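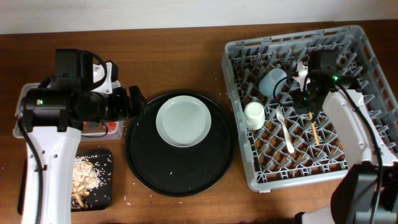

# Review: the Witholm relabeling method for two-arm table clearing

Witholm is a training method, released as code with a short paper, that takes recorded demonstrations of a robot doing a job and cuts them into short segments by contact. Each time a gripper closes on something or lets go, a new segment starts. The policy is then trained on segments instead of full runs. The authors say this helps most on long chores with many small objects. We used it for a table-clearing task and kept notes.

## What we ran it on

Our task has three areas on one table. Food scraps go on the left, the serving tray sits in the middle, and the dish rack is on the right. Two arms share the work. The objects are the usual awkward ones: a plate with a narrow rim, cups, a plastic fork, chopsticks, and loose rice.

We had 468 demonstrations. Of these, 117 were set aside and never used for training. The baseline was our own policy, called Estness, trained on the same data without any cutting. Each policy got 30 trials.

## Setup

Installing it took an afternoon. The segmenter reads gripper position and motor current, and it expects both at the same rate. Ours were not, so we had to resample. The manual covers this in one line and gives no example.

The default contact threshold is too high for light objects. With the default, the segmenter missed most of our fork grasps and joined them to whatever came next. Lowering it fixed the fork but split the plate grasps into pieces. We ended up with a threshold per gripper, which the code allows but does not document.

## Results

Estness finished the full task in 11 of 30 trials. Witholm finished it in 19. Most of the gain came late in the task, at the rack, where the baseline tended to stall after a missed grasp. The segmented policy tried again more often.

Scraps did not improve. Rice does not give a clear contact signal, so there is nothing for the method to cut on.

Firm single objects were the best case. A carrot pinched at one end between the two fingers gives a clean rise in current, and the cut lands where a person would put it. The wrist view also helps, with the carrot running straight up from the fingertips.

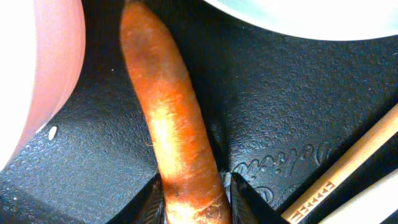 **Does the method need wrist cameras?**

The segmenter runs on gripper signals alone, so cameras make no difference to where the cuts fall. The trained policy is a separate matter, and ours used every view we had.

## Cost

Training ran for 1,000 epochs and took longer than the baseline because the segments are padded to equal length. Memory use was also higher. A smaller batch size got us through without new hardware.

## Verdict

We are keeping it for rigid objects and turning it off for scraps. Labs with fewer demonstrations should check the segment counts first, as short recordings gave us very few cuts. The January release of the code has a bug in the two-arm merge step, so use the current one.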